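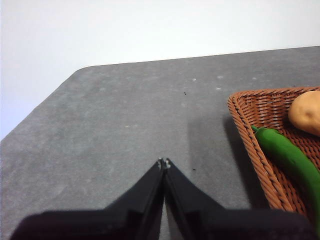 *Gripper, closed, over a grey tabletop.*

Small vineyards should stop ripping out old vines the moment the yield drops. I have managed the lower block at Prarnham for long enough to have made this mistake myself, and I would like others to think harder before they order the digger.

We had 300 old vines on the slope by the lane. They gave perhaps half of what the younger rows gave, and on paper they had to go. I took out 70 of them one winter and replanted. The new ones needed watering through two dry summers, which the old ones never had. They also sulked in the clay, and the fruit from them is still thin.

Vimala Kurup, our neighbour at Follovwood, kept all of hers. She prunes hard, lays fresh shoots down to fill the gaps and accepts a smaller crop. Her August walk round the rows takes a morning — mine takes most of a day, with a hose.

There are good reasons to replant. Trunk disease is one, and a variety that will not ripen on your site is another. A dip in tonnage over 2 seasons is a poor one, and too many advisers treat it as enough.

Grants make this worse. They pay for new posts and new plants, and pay nothing towards a skilled pruner. I would move some of that money across. The rest of my old vines are staying where they are, and I am filling the gaps from their own wood.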